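Review: caderno de pontuação Skirnex para críquete, uma época inteira com ele na mochila

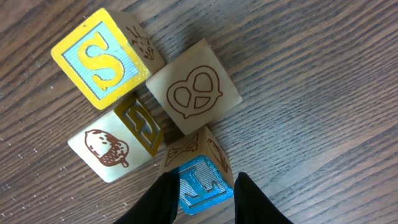
Blocos de letras em madeira sobre a mesa, um deles com um S amarelo.

Comecei a marcar jogos de críquete por acidente, há uns anos, quando o Seltdale ficou sem marcador a meio de uma tarde e eu era a única pessoa na bancada com uma caneta. Desde então já passei por cadernos de toda a espécie: os de capa mole que se desfazem em junho, os de argolas que prendem a manga do casaco, um enorme que não cabia em mesa nenhuma. O Skirnex foi-me recomendado pela Wendy Bainbridge, que marca pela equipa feminina e tem uma letra tão bonita que até dá raiva, e resolvi usá-lo do primeiro ao último jogo antes de escrever fosse o que fosse.

Vamos ao que interessa. É um caderno A4 ao baixo, de capa dura, com espiral dupla, e cada jogo ocupa duas páginas abertas: batedores à esquerda, lançadores à direita, e em baixo uma tira comprida para a contagem corrida das corridas. Quem já marcou sabe que essa tira é onde tudo corre mal. Nos cadernos baratos os números são minúsculos e, quando chega aquele over com dois wides, um no-ball e um leg bye, já estamos a riscar o 87 em vez do 78. Aqui os números têm tamanho de gente! Consegui riscar com luvas, numa tarde gelada de abril, sem me enganar (bem, enganei-me uma vez, mas a culpa foi do árbitro, que fazia sinais como quem enxota moscas).

O papel é grosso e aguenta borracha. Apaguei o mesmo quadradinho quatro vezes num jogo contra o Jernotier — uma confusão com um run out em que ninguém sabia qual dos dois batedores tinha saído — e a folha não abriu buraco. Com esferográfica também vai bem. Com canetas de gel já tenho mais dúvidas, porque a tinta demora a secar e, sendo eu canhota, ao décimo over tinha a mão azul e o nome do capitão adversário transformado numa nuvem. Lápis, portanto. Lápis e afia na bolsinha de trás, que existe e é uma bela ideia, embora o elástico que a fecha já esteja a ficar mole.

Agora as queixas, que também as há. As caixas dos lançadores são curtas para jogos longos. Num jogo de vinte overs sobra espaço, num de quarenta aperta, e num jogo de dois dias nem pensem nisso. No nosso melhor dia da época fizemos 392 em duas entradas somadas e tive de continuar a análise de um lançador na margem, com uma setinha. Funciona, mas fica feio, e depois quem passa tudo a limpo para o computador telefona-me à noite a perguntar o que é a setinha.

Outra coisa: não há espaço próprio para as parcerias. Há a linha da queda dos wickets, e só. Eu gosto de saber quanto é que cada par fez junto, e o Dean Dobson, que abre a bater por nós, gosta ainda mais, sobretudo quando a parceria é dele. Acabou a época com 564 corridas e pergunta-me pelo total todas as semanas, como se eu pudesse descobrir mais umas quantas esquecidas debaixo da espiral. Para isto, o caderno traz no fim umas folhas de resumo por jogador que são ótimas. Preenchi-as todas as noites depois do jogo e foi a primeira vez que cheguei a setembro com as médias feitas, sem serões de calculadora.

Experimentei também, durante três jogos, a aplicação Nguyen-Tran, que metade da liga usa. É rápida e faz as contas sozinha, não vou dizer mal. Mas o telemóvel ao sol não se vê, a bateria foi-se abaixo ao chá, e eu gosto do papel, pronto. Houve ali uma tarde em que marquei nos dois ao mesmo tempo e os totais não batiam por uma corrida. Fui ver e era eu que tinha saltado um bye. Ponto para a aplicação, fica registado.

A capa resistiu bem à chuva miudinha e a meia chávena de chá com leite. Os cantos é que já estão amassados, mas o caderno andou na mochila com sapatos, garrafas e uma bola velha, de maneira que não me posso queixar muito. A espiral dobrou ligeiramente numa ponta e agora a última folha prende quando viro depressa.

Se compram para um clube com jogos de fim de semana, curtos ou médios, podem ir descansados. Para críquete de vários dias procurem outra coisa com mais colunas. Para quem está a aprender, diria que sim, até porque a contracapa tem os símbolos todos explicados num quadro simples, e eu própria ainda lá vou espreitar quando aparece uma penalidade de cinco corridas.

Dou-lhe quatro estrelas em cinco. Já encomendei outro para a próxima época, e a Wendy pediu-me que lhe trouxesse dois.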